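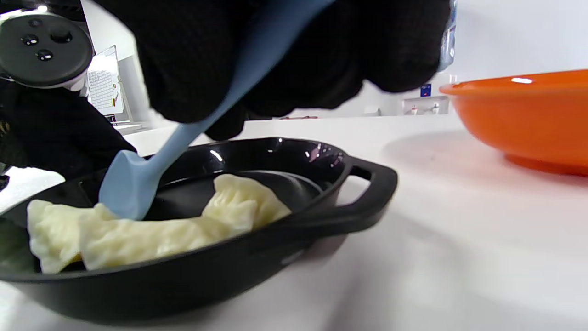 Kanyarat Ongart wants to know first whether the pan was hot before the oil went in, and says most sticking complaints on this board come down to that.

Dumplings tear when I turn them in cast iron
posted by Pichit Mahawong in Stovetop and Pans

To Kanyarat: warm, I would say. I had it on medium-low and put the oil in at the start.

Full details. The pan is a small cast-iron skillet with a loop grip on one side, sold under the Ostasent name. I cook three dumplings at a time, pleated, store-bought wrappers, filled at home with pork and cabbage. I boil them first, drain them, then move them to the skillet to brown. I turn them with a silicone spatula because I don't want to scratch the surface.

The wrapper stays on the pan and the filling comes up with the spatula. It happens with one dumpling out of every batch, usually the one I turn first. The seam holds. It is always the flat side that goes.

I have tried more oil. It helped slightly and made the wrappers greasy. Is this the pan, the spatula, or the boiling?

3 replies

Waraporn Nakpan
Mostly the boiling, or what comes right after it. A boiled wrapper carries a film of starchy water. When it meets cast iron that is only warm, the starch glues itself down before any crust can form.

What works in my kitchen:

Drain the dumplings on a rack, flat side down, for 5 minutes. Paper towels stick to the dough, so skip those. Turn them over once on the rack.

Heat the skillet empty on medium for 3 minutes. Add enough oil to coat the bottom, then wait until it moves like water when you tilt the pan.

Set the dumplings in with space between them. If they overlap or lean on each other, the wrappers weld together and you tear one trying to free the other. In a small oval pan that may mean two at a time.

Leave them alone. A browned wrapper lets go of the iron on its own. Nudge the end of one gently – if it resists, give it another minute and try again.

Check the coating too. If your skillet is enameled inside, you can't season it the way you would bare iron, and it needs the oil more. If it is bare, wash it, dry it on the burner and wipe on a very thin coat of oil while it is still warm.

Pichit Nakpan
Get a nonstick. I used cast iron for dumplings for years and went over to a Gronent nonstick in April. No torn ones yet. Keep the iron for steak.

Orathai Boonyarit
I agree with Waraporn on draining and preheating. Two additions.

The spatula matters more than people think. Silicone is kind to the surface, but many of those blades are thick and rounded at the edge. Instead of sliding under the dumpling, the blade pushes against the side of it and bunches the wrapper. If the dumpling has already released, that does no harm. If it hasn't, you get exactly the tear you describe. Use a thin fish turner, or go in from the end of the dumpling with the blade held nearly flat to the pan. Don't press down from above.

You can also skip the boiling. Put raw dumplings in hot oil, brown the bottoms, add a quarter cup of water, cover until it has cooked off, then uncover and let them crisp. The bottom sets before it gets wet, and you never turn them at all. With pork, cut one open and check the middle before serving.

Pichit Mahawong
Thanks. Drained on a rack tonight and preheated as described, two to the pan. Five out of six came off whole. The sixth I moved too early. I'll try the water method next and look for a thinner turner. The pan is glossy inside, so I am assuming enamel and leaving the seasoning alone.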